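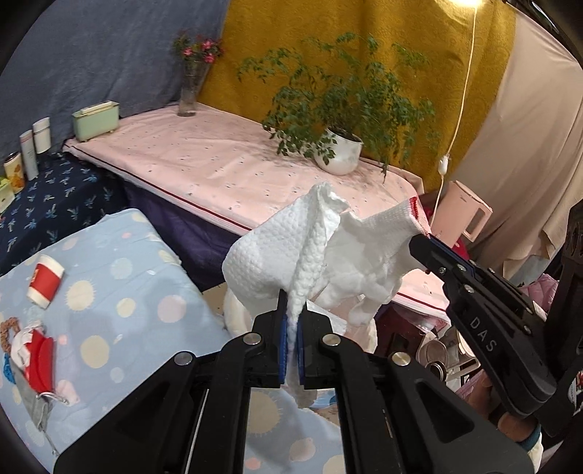
Paper towel around the house: your questions

Do I need the dear stuff?
Doubtful. Ostby sells a "premium" roll and we couldn't see what the extra money bought. A sheet with an embossed pattern does soak up a spill faster than a flat one, in our kitchen anyway. Colour makes no difference.

It says 204 sheets. Is that a lot?
Depends how big they cut them. Check the total length before you believe the front of the packet.

Can I wipe a fabric cushion with it?
Blot it. Rubbing leaves bits of paper in the weave, whatever the label claims.

Are used sheets recyclable?
Not in any kerbside bin we've had. Some councils take them with food scraps. Paper cups are another argument, as many have a plastic lining, so ask first.

What about washable "paper" towels?
We tried the Urno ones until March. They smelled. An old tea towel did the same job for nothing.

Is one sheet enough, like in the ads?
Have you ever seen an ad with a real spill in it? Take two.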